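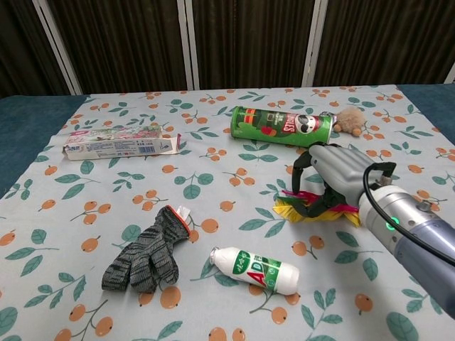
What is a repeat?
A repeat is the smallest piece of a pattern that can be copied side by side, and up and down, to fill a length of cloth with no gaps. The height of that piece is called the repeat length. When a printer asks for "the repeat," this is usually the number they want.

Printed Textiles for the Home
Handout 2: Repeats, layout and cutting
Instructor: Hsin-yi Yen
Room 13, Plestdale Evening School

Read this before the next class and bring your tracing paper. The terms below will be used without explanation from now on.

Types of repeat

Block repeat. The motif is copied straight across and straight down, like tiles on a bathroom wall. It is the easiest to draw and the easiest to spot on finished cloth. Stripes and checks are nearly always block repeats.

Half-drop. Each column is moved down by half the repeat length. The eye follows a diagonal, and the edges of the unit are harder to find. Most leaf and flower prints sold by the yard use it.

Brick. The same idea turned sideways: each row is moved across by half the width. It suits motifs that are wider than they are tall.

Tossed. Motifs point in several directions inside the unit, so the cloth can be turned either way on the cutting table. There is still a repeat underneath. To find it, pick one unusual motif and look for its twin.

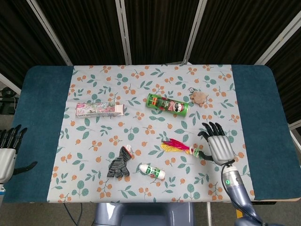 Fig. 1. Tablecloth printed with leaf sprigs and orange berries.

Ground and coverage

The ground is the color behind the motifs. On a light cloth it is often the unprinted fabric. Coverage is the share of the surface that carries ink. Low coverage keeps cloth soft and costs less to print, but any smudge on the ground will show. High coverage hides marks and can make a cheap base cloth feel stiff.

Shabani Shemweta, who ran the print tables at Massawe, asked his students to squint at a sample from across the room. If dark lines or empty channels appear, the spacing is off. Fix this on paper. Moving one stem is often enough.

Cutting for a table

Measure the top, then add the drop twice, once for each side, and then the hems. Fold lines should be pressed out before you measure the cloth. If two widths have to be joined, put a full width down the center and split the second one for the sides, matching the repeat at both seams. Allow one extra repeat length for every join.

For class

Trace one full repeat from a cloth you have at home and mark its height and width. Say which type it is. Samples from the Pillmont book may be borrowed; sign for them under shelf number 3223. Tracings are due 9 Jul 2022.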